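How to check whether a robot can do a kitchen chore: the pot-and-hob test

Ellcombe test notes, page 3
13/01/2025

Claims that a machine "can cook" are hard to compare. One maker means that it stirs a pan which a person has filled and placed. Another means that it fetches the pan as well. The procedure below reduces the question to one short chore: move a cooking pot on to and off a portable induction hob, and deal with the lid. It can be run on any two-armed machine, and it gives a figure that can be set beside a person's.

What you need

A table with clear space on both sides of the hob. A portable induction hob. A deep pot with one handle and a lid with a central knob. A stopwatch. Kitchen scales. A sheet for results, one line per attempt.

Leave the hob unplugged for steps 1 to 4. The test is of handling, and heat adds a hazard without adding information at this stage.

Step 1. Fix the start positions

Mark where the pot, hob and lid go. Photograph the table from above. Decide now how far the objects may be shifted between attempts, and write it down. A machine that succeeds only when the pot is returned to the same spot has learned the spot. We shift each object by up to a hand's width and turn the pot handle to a new angle every time.

Step 2. Lift and place, empty pot

One attempt runs from the first movement of the arm to the moment the hand has let go and withdrawn. Count it as a pass if the pot stands flat with its base wholly inside the cooking zone. A pot that overhangs the zone is a fail, even if it is stable, as many hobs will refuse to heat it.

Watch the handle. A short handle leaves little room for the fingers, and the weight of the pot hangs out to one side of the grip. Most failures at this step are slow rotations: the pot is picked up level and arrives tilted. Record them separately from drops.

Step 3. Lid on, lid off

Put the lid down on the table, knob up. The machine must pick it up by the knob, seat it on the pot and remove it again. Clear glass lids are a fair test, and a hard one. Depth cameras often read straight through the glass and return the tabletop, so the hand closes too low or too far forward. If the machine fails with glass, try one in solid metal before drawing any conclusion about the hand.

Step 4. Repeat with water

Fill the pot with cold water to a third of its depth and weigh it. Repeat step 2, then weigh it again. In our trial the pot and water came to 2618 g before the first lift and 2483 g after the last. The difference went on the table. A person doing the same job would be expected to lose nothing.

Step 5. Operate the controls

Plug in the hob. Ask for a set power level, then for off. Touch panels need a fingertip which the glass will register, and many rubber or plastic ones are ignored. Keep a hand on the mains switch throughout.

Step 6. Score

Make 13 attempts at each step. Report passes, tilts, drops and the middle time. Do not average the steps together — a machine that lifts well and cannot switch the hob off is of no use in a kitchen, and a mean conceals it.
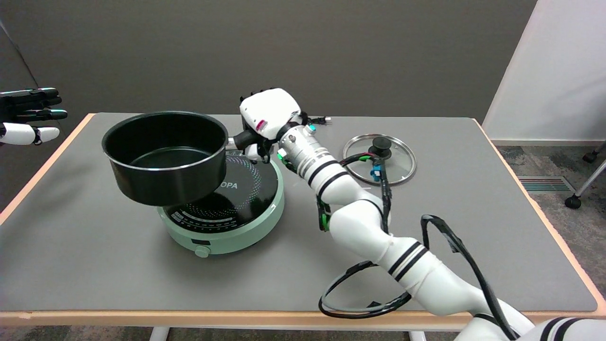 Narendra Pandey wrote in to object that the empty lift flatters the machine, and that he would start at step 4 and skip the rest. His case is that cooks seldom move an empty pot with any care, so a pass there tells a buyer nothing. He also wanted the lid left on during the wet lift, as most people would do it at home.

The first point is fair for a buyer. For anyone trying to find out why a machine fails, the dry steps are still worth the time, as they separate a poor grip from a poor response to moving water. The lid is now an optional step 4b.

Reading the results

A person takes around 3 seconds for step 2. Anything under ten times that is usable where the cook is busy elsewhere. On present evidence, lifting and placing an empty pot is within reach, lids are doubtful, and water needs someone standing by with a cloth.

Send completed sheets to Geeta Vishwakarma at Ellcombe, with the pot's weight and handle length filled in.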